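Drillia – Korpus lokaler Polizeimeldungen zu Schussabgaben und Sachschäden an Fahrzeugen

Version 2

Drillia enthält 400 deutschsprachige Kurzmeldungen, in denen Schüsse auf Fahrzeuge, Gebäude oder Verkehrszeichen gemeldet werden. Die Texte stammen aus dem Lokalteil des Pressearchivs Frerichs und wurden satzweise mit Angaben zu Ort, Tageszeit, Verletzungsgrad, Tatmittel und Quelle der Information versehen. Das Korpus ist für die Informationsextraktion gedacht, vor allem für die Trennung von gesicherter Feststellung und wiedergegebener Zeugenaussage.

Aufbau der Daten

Jede Meldung liegt als eigene Textdatei vor, die Annotationen stehen in einer gleichnamigen JSON-Datei. Der Ordner meldungen enthält die Rohtexte, der Ordner ebenen die Annotationen, der Ordner listen die Ortsnamenersetzungen und die Normalisierungstabelle für Uhrzeiten. Die Zeichenkodierung ist durchgehend UTF-8, Zeilenenden sind Unix-Zeilenenden. Offsets zählen Unicode-Zeichen ab null, das Ende einer Spanne ist exklusiv.
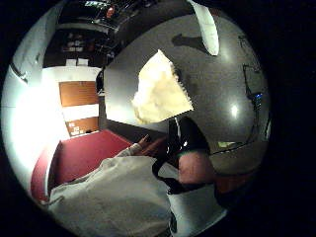 Annotationsebenen

Ebene 1, Ereignis: Schussabgabe, Treffer an Sache, Treffer an Person, Fund von Munition, Festnahme. Ein Satz kann mehrere Ereignisse enthalten.

Ebene 2, Beteiligte: Opfer, Tatverdächtige, Zeugen, Einsatzkräfte. Halter eines beschädigten Fahrzeugs gelten nur dann als Opfer, wenn sie sich zur Tatzeit im oder am Fahrzeug befanden.

Ebene 3, Zeit und Ort: Uhrzeiten werden auf das 24-Stunden-Format normalisiert. Angaben wie »am späten Abend« bleiben als Spanne ohne Wert stehen.

Ebene 4, Gewissheit: festgestellt, berichtet, vermutet, widerrufen. Maßgeblich ist allein die sprachliche Form. »Offenbar beschossen« ist vermutet, auch wenn eine spätere Meldung den Beschuss bestätigt.

Erhebung und Auswahl

Die Vorauswahl erfolgte über eine Stichwortliste, die Birgit Rathjen aus den Überschriften des Archivs zusammengestellt hat. Treffer mit Jagdunfällen, Schreckschusswaffen an Silvester und Schießsportergebnissen wurden von Hand entfernt. Aufgenommen wurden nur Erstmeldungen und unmittelbare Nachträge. Gerichtsberichte fehlen, ihr Satzbau und ihre Zeitstruktur weichen zu stark ab. Wortgleiche Übernahmen derselben Pressemitteilung sind auf einen Text reduziert, gekürzte Fassungen blieben erhalten und tragen im Feld variante_von die Kennung der längeren Fassung. 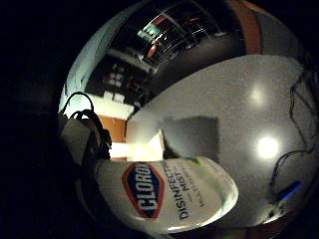 Sind die Ortsangaben in den Meldungen echt?

Ortsnamen, Straßennamen und Kennzeichen wurden vor der Annotation ersetzt. Sämtliche Gemeinden heißen im Korpus Fernness mit angehängtem Buchstaben, also Fernness-A, Fernness-B und so weiter. Die Zuordnung ist innerhalb einer Meldungsserie konstant, zwischen den Serien nicht. Eine Rückführung auf reale Orte ist nicht vorgesehen, die Ersetzungstabelle mit den Originalnamen wird nicht ausgeliefert.

Übereinstimmung

Die Annotation haben Imke Brinkmann, Elfriede Petersen, Wolfram Engelhardt und Birgit Rathjen vorgenommen. 60 Meldungen wurden doppelt bearbeitet, die Abweichungen hat Eckhard Reinholz entschieden. Am häufigsten strittig war Ebene 4, dort besonders der Konjunktiv I in Sätzen ohne genannte Quelle (»Der Wagen sei bereits am Vortag dort abgestellt gewesen«). Die Regel lautet nun: Konjunktiv I ohne Quelle im selben oder vorhergehenden Satz wird als berichtet annotiert, das Feld quelle bleibt leer. Die ursprünglichen Einzelentscheidungen liegen im Ordner doppelt und sind nicht bereinigt.

Aufschriften und Produktnamen
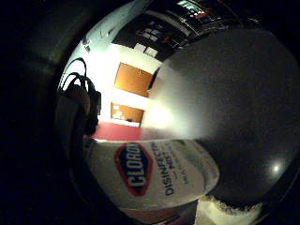 Einige Meldungen geben Aufschriften wieder, etwa auf Fahrzeugen, Munitionsschachteln oder am Tatort gefundenen Behältern. Solche Stellen erhalten das Attribut aufschrift und werden in der Schreibung der Meldung belassen. Unvollständige Aufschriften werden nicht ergänzt, auch dann nicht, wenn das Wort auf der Hand liegt. Auf die liegende Dose angewandt ergibt das CLOROX als vollständige Aufschrift und DISINFECTI als Fragment, ohne Ergänzung des fehlenden Wortendes. Markennamen werden nicht maskiert, sofern sie keinen Rückschluss auf eine Person oder einen einzelnen Betrieb zulassen.

Bekannte Einschränkungen

Die Texte einer Serie stammen meist aus derselben Redaktion und teilen feste Wendungen. Wer zufällig auf Satzebene aufteilt, erhält zu gute Ergebnisse – die Aufteilung sollte nach dem Feld serie erfolgen. Nachtmeldungen sind überrepräsentiert, Meldungen mit Treffer an Person deutlich seltener als reine Sachschäden. Rückschlüsse auf die Häufigkeit von Straftaten sind mit dem Korpus nicht möglich.

In mehreren Nachträgen fehlt die Uhrzeit der Erstmeldung. Das Feld zeit_ref verweist dann auf eine Datei, die wegen der Dublettenprüfung entfallen ist. Der Fehler stammt aus Version 1 und ist in listen/offen.txt verzeichnet.

Werkzeug

Annotiert wurde mit Zestard. Die Projektdatei liegt bei, sie wird zum Lesen der JSON-Dateien nicht benötigt. Beim erneuten Export ist die Option »Leerzeichen zusammenfassen« abzuschalten, sonst verschieben sich die Offsets.

Änderungen gegenüber Version 1

Ebene 4 um den Wert widerrufen erweitert.
Offsets bei Umlauten in zerlegter Schreibweise korrigiert.
Feld variante_von ergänzt.
Meldungen zu Schreckschusswaffen entfernt, soweit im Juni bei der Durchsicht gefunden.

Nutzung und Kontakt

Die Weitergabe ist für Forschung und Lehre gestattet, die Rohtexte dürfen nicht einzeln veröffentlicht werden. Fehlermeldungen mit Dateikennung und Offset nimmt Eckhard Reinholz entgegen.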